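Dividend schedule not agreeing with creditor ledger (Duangkaew liquidation)
Product: Liltance case ledger, with the Jasow import tool
Raised by: Chalerm Wiriya, Clalcombe
Status: Resolved

Opening message, 9.20 am

Good morning all, and thank you in advance for looking at this, as I know December is a busy month for everybody. I am getting ready to declare a first dividend to the unsecured creditors of Duangkaew and I can't get the dividend schedule to agree with the creditor ledger. There are 85 creditors on the ledger, every one of them adjudicated, and I've checked them against the paper claim forms twice (the second time with a ruler, which tells you how my evening went!). The ledger looks right to me. The schedule has all the names on it, but eight of them carry the wrong amount.

The simplest one to look at is a small delivery firm. They first claimed £800, then sent us a credit note and a revised form, and we admitted them at £700. The ledger shows £700. The schedule shows £800. The other seven follow the same pattern as far as I can tell, with the schedule always going back to what the creditor first asked for.

Things I have already tried, in case it saves somebody a job:
Closed the case and opened it again.
Ran the schedule from a different login.
Took the delivery firm's claim back to pending and admitted it again.
Cleared the saved report settings and rebuilt them from the standard layout.

None of those made any difference. I haven't tried deleting a claim and keying it afresh, as I would rather keep the adjudication history in one piece.

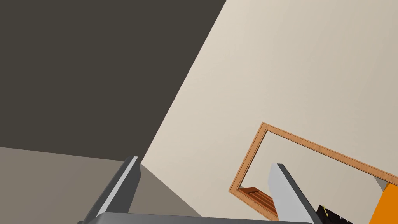 The working sheet I've attached has the ledger figures down the left and the schedule figures down the right, one line to a creditor, in the same order as the case index. I'm afraid the colours are my own and there's no key on the sheet. Lines that agree are shaded a pale beige, very like the wall in the picture, and the eight that don't are in a dark brownish grey, close to that big slanting ceiling, so you should be able to pick them out without reading every row. Please don't take any notice of the final column, it's only my notes on who has sent in bank details and who still needs a nudge.

Reply from support, 10.05 am

Thank you, Chalerm, that's a lovely clear sheet and it has been a real help. I've opened a copy of the case on our side and I get the same eight differences, so it isn't your machine or your login. Could you let me know whether the revised forms were typed in by hand or brought in through Jasow? And were any of the eight creditors contacted through the online portal? I ask because the portal keeps its own copy of the first form, and we've seen the two get muddled before now, though not quite in this way.

Reply from Chalerm Wiriya, 10.40 am

All eight were brought in through Jasow. I've just been back through the import list to be sure. There were a few revised claims that I typed in myself when the import tool was having its update, and those ones are fine on the schedule, so I think you may be on to something. We don't use the portal on this case at all. Most of the creditors are small traders who prefer the post, and I must say I don't blame them.

Update from support, 1.15 pm

We've found it, or at least we've found where it happens. When a revised claim comes in through Jasow, the import puts the new amount in the admitted field but leaves the old one sitting in a second field called the schedule amount. The ledger reads the first and the dividend schedule reads the second. If you type a revision in by hand, both are filled in together, which fits what you told us. Taking a claim back to pending doesn't refresh the second field either, so your third test was a perfectly sensible one and it's a shame it couldn't work.

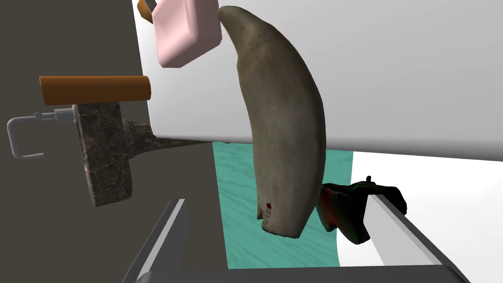 Will I have to adjudicate the eight claims again once the amounts are put right?

The decisions stand as they are. The correction only changes the schedule amount, and the date and reason you recorded against each claim are left alone.

Update from support, 2.30 pm

To put the eight right, please go to Claims, then Tools, then Refresh schedule amounts. Choose "Imported revisions only" and leave the box for rejected claims unticked. You'll be shown a list before anything is saved, and it should have your eight creditors on it and no others. If there's a name there that you weren't expecting, please stop and write back to us. Once you've saved, run the schedule again from the beginning, as the draft you have open won't pick up the change.
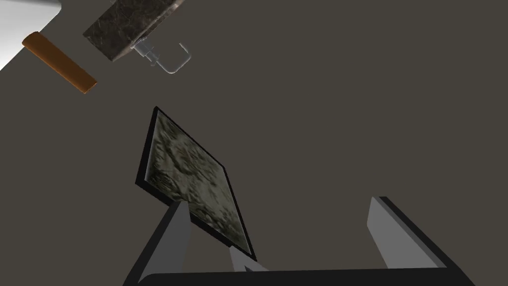

I've done that now and the preview listed the eight I was expecting, so I went ahead and saved. The new schedule agrees with the ledger to the penny, delivery firm included, and I've put the old draft in the case folder marked as superseded. One small thing while I'm here, and it's only about looks. The preview window puts its short list over a great deal of nothing, a bit like the plain dark grey-brown surface in that last picture with its few things dotted about and so much empty space between them, and on my laptop I had to scroll sideways to reach the Save button. It would be kinder on the eyes if the columns sat closer together. Anyway, thank you ever so much, I can get the notices out this afternoon after all.

Closing note from support, 4.10 pm

So glad to hear it, Chalerm. I've passed your comment about the preview window to the people who look after the screens. The import fault itself has been logged separately, and until it's mended please run the refresh after any Jasow import that includes revised claims. I'm closing this ticket now, but a reply to it will open it again.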